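Vinagre en vez de suavizante, ¿sí o no?
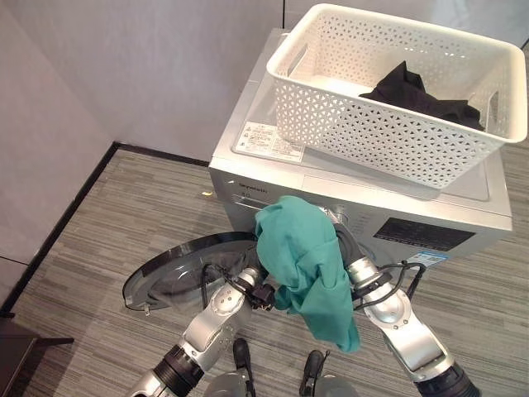 ploto_26
Moderadora · 900 mensajes
octubre de 2025

Hola a todos, y perdonad el rollo. Llevo desde diciembre sin comprar suavizante, le echo un chorrito de vinagre blanco al cajetín y las toallas me salen estupendas (¡y sin olor!). ¿Alguien más?

wannasri
Miembro

Ay, con cariño, yo no lo haría. A mi hermana le dijeron que reseca las gomas.

flurnex
Miembro

Pues yo llevo 2 años y las gomas, perfectas. Eso sí, nunca con lejía, por favor.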